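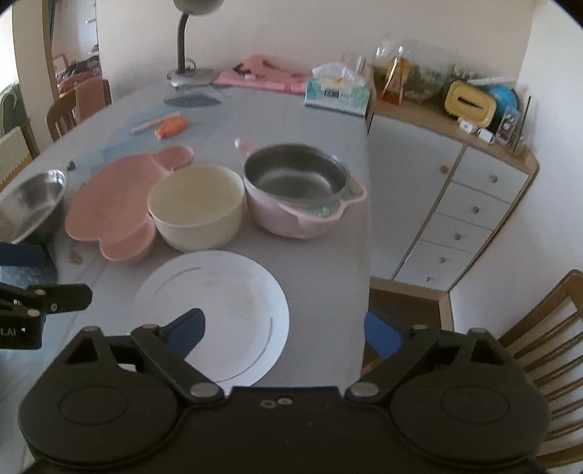 My aunt left the apartment in Flilwood to the four of us, and I was the one who got sent for the kitchen. My brother had the key until noon, so I waited on the stairs and ate a sandwich.

The rule was that anything worth more than 30 dollars went on the list. The rest I could keep, give away, or throw out. I had brought the list, 300 labels, and a roll of tape.

I started with the dishes. She had bought the pink things late in life, after my uncle died. He had liked everything white. She got the bear plate first, from a shop on Gernby Street, and the pot a month later. She told me on the phone that the pot had ears. I said that was nice and asked about her knee.

I put a label on the white plate and then took it off again. It was the one she used for toast. There was a thin dark line near the rim, and when I was small I used to push my crusts along it with one finger until she told me to eat them or leave the table.

My sister called while I was wrapping the cream bowl.

"Is there anything good?" she said.

"Not really. Some pans."

"What about the clock?"

"It's on the list. I put 72."

"It's worth more than that," she said. She had been saying so since August – the clock, the rug, the lamp from the hall.

I said she could change the number herself, and she said she would.

By four I had three boxes taped shut. Two were for the church sale in Lurketti. I carried them down and put them in the trunk, then went back up for the third. I hadn't written anything on it. The pot was in there with the bear plate on top, wrapped in a dish towel, and the white plate down the side.

I locked up, put the key through my brother's mail slot, and drove home with the box on the front seat. The seat belt alarm kept going off, so at the first light I reached over and buckled it in.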